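Horlow Museum to Open Gallery of Regional Weaving and Basketry in June

HORLOW - The Horlow Museum of Craft will open a new permanent gallery in June, bringing together baskets, blankets and woven belts made by families in the river valleys around town. It is the first time the museum has given these pieces a room of their own, and we could not be happier to share them!

The gallery, called Nulinwood after the stand of willows behind the old mill, holds 50 works. Most have spent decades in storage drawers, and many have never been shown to the public. Visitors will find heavy carrying baskets with worn handles, fine blankets dyed with walnut and madder, and a group of 13 narrow belts from the village of Murín, each with a border pattern that was handed down within one household.

Many of the makers signed nothing. Museum staff have spent the past two years matching pieces to families through old sales books, church fair lists and long talks at kitchen tables. Where a maker is known, the label says so. Where only a village or a valley is known, the label gives that, and visitors who recognize a pattern are warmly invited to tell us what they know.

Weavers working today are part of the gallery too. Two new blankets, made for the opening by members of the Clakon Weavers' Guild, hang beside the older pieces that inspired them. The guild used local wool and worked from a damaged blanket in the collection, filling in the lost section of the design from memory and from family samples - a wonderful piece of detective work in its own right.

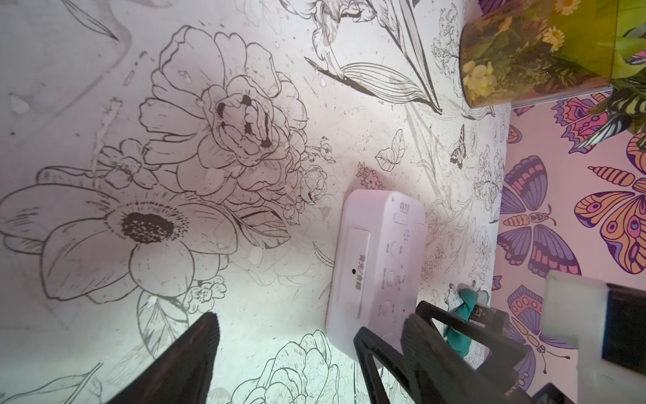

Weaving Days and School Visits

Guild members will be at the looms in the gallery every afternoon during the opening month, starting at 1 p.m. Visitors of all ages can sit down and try a few rows, and no experience is needed. School groups may book a morning session that includes handling samples and a short basket-making lesson.

Visiting the Gallery

Entry to Nulinwood is included with regular museum admission. The gallery is on the ground floor and is fully step-free. Large-print labels are available at the front desk.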